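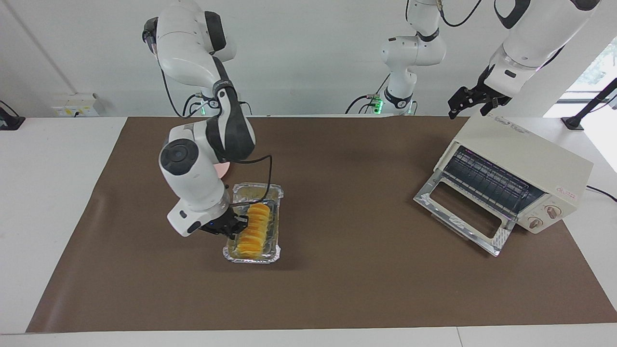 Review: Thevar Bench Safety Kit for Two-Arm Cells

February 16, 2026
By Harish Iyengar

The Thevar kit is a binder, a roll of floor tape, a set of laminated cards and a plug-in timer that cuts power to one outlet. It is sold to small labs and teaching shops that run light robot arms on a table and don't have a safety officer. I have used it on our kitchen bench, where two arms work with a toaster oven and food in foil trays.

What you get

The binder is the main part. It has 40 pages and most of them are checklists. There is one for the start of the day, one for changing a gripper, one for handing the bench to another person, and a longer one for work with heat. The cards repeat the short lists so you can hang them by the bench.

The heat section

I bought the kit for this section and it is the best thing in it. The rules are plain. Open the oven door all the way before any arm moves toward it, and never leave it half down. Keep the second arm parked or held clear while the first one has the tray. Grip a foil tray at the rim and lift slowly, as thin foil bends and oil will run to the low side. Keep the mat clear of everything the task doesn't use.

We already did most of that, but by habit, and habits differed from one operator to the next. Having it on a card ended a few arguments. The rule on the second arm was new to us, and I had to rewrite two of our routines to follow it.

The cable page is also good. It asks you to run each arm through its full reach at low speed, with the oven off, and watch where the wrist cable goes. Then you do it again with the oven door open. Ours passed, though I moved the oven's power cord afterward.

The timer

It works. You set it, it counts down, the outlet goes dead. The buttons are small and the beep is too quiet for a room with a fan running. Bukholm makes a louder one, and I would pay extra to have that in the box.

What is missing

Food gets half a page. It says to keep grippers clean and stops there, with no word on which finger pads can be washed or how often to wipe down a mat. I also wanted a page on stopping in the middle of a task. If someone hits the stop button while a gripper is holding a hot tray, should the fingers stay closed or open? The binder says "follow your site rule." We had to write one: fingers stay closed, oven power off, and a person with gloves takes the tray.

The binder is not a standard and says so on page one. You still need your own risk assessment — the blank form at the back is a fair place to start.

Compared with Florport

The Florport pack has better tape and a nicer case, but its lists are written for fenced cells and half of them made no sense on a tabletop. I gave ours away.

Verdict

Worth buying for the cards and the heat section. Skip it if you already have written rules that people follow. A new edition is due in June, and I'll check whether the food page has grown.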